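1/ Been reading the Stultetti write-up on their simulated training set. 1000 runs, all in sim, and the pitch is that you can skip most of the real ones. I have doubts.

2/ Start with the grasping set. Nice render, the label is sharp enough to read the slogans. 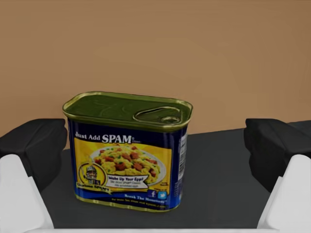 Can of SPAM, fingers open, no contact yet.

3/ One upright can between two pads is the friendly case. Show me it lying down, or dented, or with junk next to it. Prapai Nakpan asked for that in the comments and got a link to the same page.

4/ Then the board task, for two arms. Gray table, tiled floor, cream board running away from you. No grain, no marks on it. My shop has never looked like this. 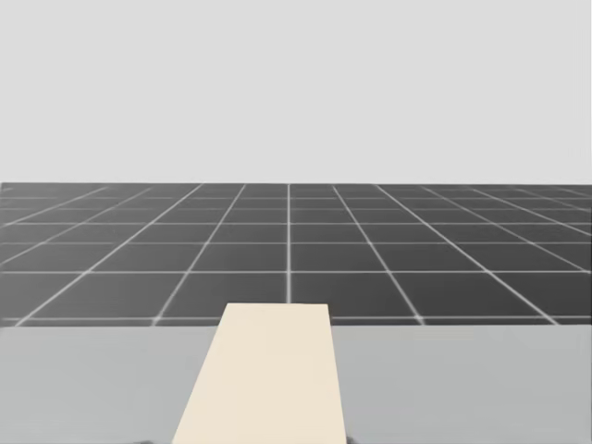

5/ What I'd want before believing any of it:
- the 8 worst runs, posted in full
- how many were thrown out, and who decided
- a test on a real table with bad light

6/ Gallardo made the same claim in April. 7 tasks in sim, 2 on hardware. I asked which 2. Still waiting.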